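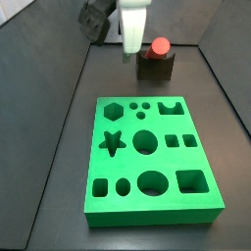

A green foam tray with cutouts in assorted shapes.

Home Stories Interviews Columns Archive

Yulan Xiao would like it known that she does not think you are a hoarder. She thinks you have a drawer. "Everybody has the drawer," she says, pouring tea into a mug with no handle. "I've got the drawer. The trouble starts when the drawer gets a room."

Xiao has spent six years sorting out other people's houses in Lirnham, usually after a death or a divorce, and now and then after a perfectly happy couple tries to park a car in their own garage. She charges by the morning. Afternoons, she says, are when clients start reading old letters out loud.

Her book on the subject, Leave It on the Porch, comes out in July from a small press in Gukmont. It runs to nearly 300 pages, which she admits is a lot of paper for somebody who tells people to get rid of paper. "My editor pointed that out. I told him they could always throw it away when they're done."

The method, such as it is, came from her first paying customer, a retired piano tuner named Ubaldo Galli. Galli owned 500 jars. Some held screws, some held smaller jars. Xiao turned up with colored stickers and a plan, and by ten in the morning he had used the stickers to label the jars.

"I went home and cried in the car," she says. "Well, first I cried in the car, then I drove home."

What worked in the end was asking him to show her where each thing was supposed to go. If he could walk straight to the spot, it stayed. If he stood in the hallway with his mouth open, out to the porch it went. Galli kept a good third of the jars. They still exchange Christmas cards, and his come in an envelope that has plainly been used before.
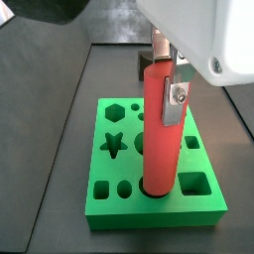 Toys are the hardest, she says, and the children are rarely the problem. A child of five will hand over a bear with one eye and ask what's for lunch. It's the parents who can't part with the puzzle that has been missing a corner since the spring they moved in. She once watched a father argue for the better part of an hour on behalf of a plastic xylophone. "He'd hated that thing for years. He told me so. Then I put it in the box and he went white."

Does she ever get it wrong? She looks at the ceiling for a while. There was a lamp, on Barrientos Street. The owner swore she never wanted to see it again, then called at six the next morning wanting it back. Xiao found it in a thrift store and paid for it herself. "It was an awful lamp. I want that in the article."

Her husband, Stellan Öberg, wanders in looking for scissors. He opens three drawers, the third of which contains batteries, a corkscrew, and what may be part of a blender. Xiao watches him do this without moving.

"They're in the garage," she says, once he has gone. "I'm letting him work on it."

Leave It on the Porch is out in July. Yulan Xiao will be reading from it at the Lirnham library, where she has asked that there be no gift bags.

14 shares 3 comments

Contact us | Copyright Lirnham Letter, all rights reserved | Back to top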